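Groups > Sirnholm Makers' Hall > Meetings > Minutes

Minutes of the August meeting, held in the upstairs room. Start 7:20 p.m. Eleven members present, two apologies received.

1. Minutes of the previous meeting

Accepted with one correction. The order for label stock was placed with Breno, and the minutes gave the wrong supplier. The secretary has changed the file copy.

2. Matters arising

The key to the lower cabinet has been found and copied. The spare is on the hook inside the office door.

The window on the stair side still does not close fully. The landlord has been written to again. Members using the room in the evening are asked to pull the latch across by hand until it is fixed.

3. Marked shapes and the black table

The group working on the Rikutar set reported on progress. The set is the series of plain white shapes with printed square markers on their sides, used for position-finding practice. The shapes are meant to be easy to tell apart from any side and simple enough for new members to make.

The cone and the cut-off pyramid are both in use on the black table with the green backing. The flat sheet with four markers is used with them as the reference. The working group asked that the sheet not be folded or taken home, as a crease changes the readings. A second copy will be printed on heavier paper and kept in the flat drawer.
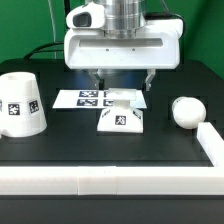
Item 3: cone, pyramid and four-marker sheet on the black table.

There was a discussion of the pyramid. Its stem is narrow, with the flat block sitting on top, and one member felt it would snap if picked up by the block. The working group has not had a breakage so far but agreed that it should be carried by the base. A thicker stem was suggested for the next version. The meeting was in favor, provided the overall height stays the same so that the existing measurements can still be used.

On markers for curved sides, the group said that the ones on the cone took longer to apply than those on the pyramid. Paper labels lifted at the corners on an earlier trial piece. Two kinds of adhesive are to be compared before any more curved shapes are made - the stronger one is harder to remove if a marker goes on crooked.

A member asked whether part of the cone marker can be out of view and still be read. The answer was no, the whole square is needed, which is the reason for putting several on each shape. A note on this will go in the binder.

Agreed: working group to draw up a thicker stem and bring it to the next meeting. Agreed: second reference sheet to be printed. Action: working group.

4. Use of the table

The table is booked more than any other space in the room. It was proposed that bookings be limited to 2 hours, with a longer slot allowed if no one else has signed up by noon. Carried, one against.

Users are to leave the green backing in place. It was taken down in July to make space for the Mazza display and went back up with a wrinkle, and it took most of an evening to get flat again. Anyone who needs a different background should ask first.

Cables at the back of the table were raised. Members would like them kept clear of the front half, where the shapes are set out. Clips will be bought out of the sundries budget, up to a limit of $20.

5. Storage

The shelf by the sink is full. Offcuts without a name or date will be thrown out at the end of the month. The Rikutar shapes will have their own box with dividers, size to be settled once the new pyramid has been drawn. The box needs to take the cone standing up.

6. Money

Balance carried forward as circulated. One payment of $44 for label stock and printing was approved. The question of a deposit for borrowed tools was held over again.

7. Any other business

The Mazza display is to be returned before the fall open evening. Two members offered to drive it over.

A request was made for a better lamp at the sewing end. Prices to be brought to the next meeting.

Meeting closed 8:55 p.m. Next meeting in September, same room.

Filed under: Minutes, Workshop, Room and Equipment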